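Reference > Education > Student government > Student activity fee

Student activity fee

Jan 9, 2023 - Skirnik Reference Desk
14 shares | 3 comments

A student activity fee is a charge that a college or university collects from enrolled students to pay for clubs, campus events, student media and student government. It is billed with tuition but kept in a separate account. Most schools set the fee per term, and many lower it for part-time students.

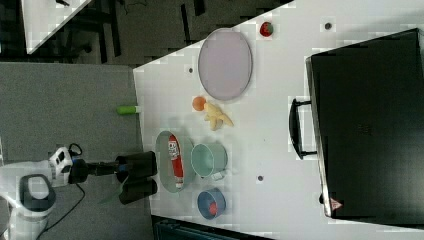
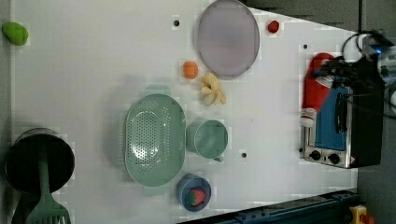 Who decides how the money is spent? At most schools the student senate votes on a yearly budget, and an administrator must sign it before funds are released.

Setting the fee

The fee is usually set by a campus vote, called a fee referendum. A referendum can be placed on the ballot by the student senate or by petition. At Alturano College, a petition needs 500 valid signatures. Many schools also require a minimum turnout, and a measure that wins a majority but misses the turnout mark does not take effect. At public institutions the governing board commonly has the final say and may reject or reduce an increase that students have approved.

Some fees are permanent. Others carry an end date and must be renewed by a new vote, often every 5 years.

Division of funds

Fee income is split in one of two ways. Under a block system, fixed shares go to named bodies such as the newspaper, the radio station and the student legal office. Under an application system, each group files a request for the coming year and defends it at a hearing. Mixed systems are common. Stemon State University, which uses a mixed system, received requests from nearly 590 groups in one budget cycle and holds back 8 percent of income as a reserve. Hearings there open in September.

Requests are normally limited to certain kinds of cost. Travel, printing, room rental and speaker fees are widely allowed. Gifts, alcohol and donations to candidates are widely barred.

Viewpoint neutrality

In the United States, public universities may charge a mandatory activity fee even when some of the money supports speech that a given student opposes, provided that the funds are handed out on a viewpoint-neutral basis. A group may be turned down for late paperwork or low membership, but its opinions may not be the ground for denial. Private colleges are not bound by the same constitutional rule - many adopt a similar one in their own bylaws.

Refunds and opt-outs

A few schools let students reclaim part of the fee. The Yatsenko plan, a model used at several small campuses, divides the fee into a fixed portion and a refundable portion. Students must ask for the refund in writing within a set period after the start of term.

See also: Student government; Fee referendum; Campus media

3 comments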